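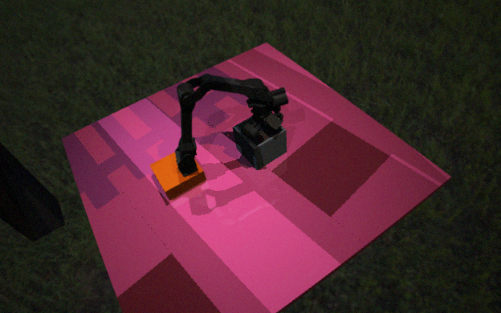
Randomizing the tabletop when you train a bin-picking policy in simulation

Nkechi Anozie, Trarkonetti project notes

A policy trained on one plain gray table tends to learn the gray table. Ours did. It reached into the box well enough in the simulator, then drifted to one side as soon as Mathias Egger changed the surface color. The steps below are the ones we now use to vary the table under the arm while leaving the task alone. They assume you already have a working scene with an arm, a tabletop and an open-topped box, and a script that resets it between episodes.

Step 1. Freeze the geometry

Fix the size of the table, the height of the mounting block and the dimensions of the box. Save this as your base scene. If the geometry and the colors change together, you will not know which one hurt the policy. The box may move and turn between episodes, but keep it inside the reach of the arm.

Step 2. Build the surface pattern

Draw overlapping rectangles on the table texture at random sizes and angles. Pick one base hue per episode, then let each rectangle vary from it in brightness and a little in hue. A pink base gives you rose, maroon and purple areas. Let some of the rectangles be large. We started with small ones only, and the network learned to treat them as noise. A large dark square close to the box is much harder, with edges as strong as the edges of the box itself.

Add a few thin lines across the pattern. They cost nothing to draw.

Step 3. Color the mounting block separately

Draw the block color from its own distribution, so that it sometimes stands out and sometimes nearly matches the table. Leave the arm black if your real arm is black. Meinrad Ruchti tried random arm colors too and saw no gain.

Step 4. Change the ground

Swap the texture around the table at every reset. Grass, gravel and carpet are all fine. The ground does not need to make sense for a robot cell.

Step 5. Keep the shadows and some gloss

Turn on shadows and give the table a slightly reflective finish. Move the light at each reset. Check a few renders by eye and throw out any setting where the box can't be told from the table at all.

Step 6. Train, then test on surfaces you held out

We generated 200 textures and kept 37 of them out of training. Do this split by base hue – a random split puts near copies on both sides and the score looks better than it is.

What we got

With the plain table, the policy completed 37 percent of picks on the held-out surfaces. With steps 2 through 5 in place it completed 70 percent. Without the large rectangles it dropped to 63. Most of the remaining failures were grasps where the fingers closed too high on the part, and those look like a depth problem. More texture is unlikely to fix them.

Training took longer to settle, so do not stop a run early just because the first curves are flat. Burgi Schnyder is repeating the test with a deeper box and will add her settings to the base scene folder in August.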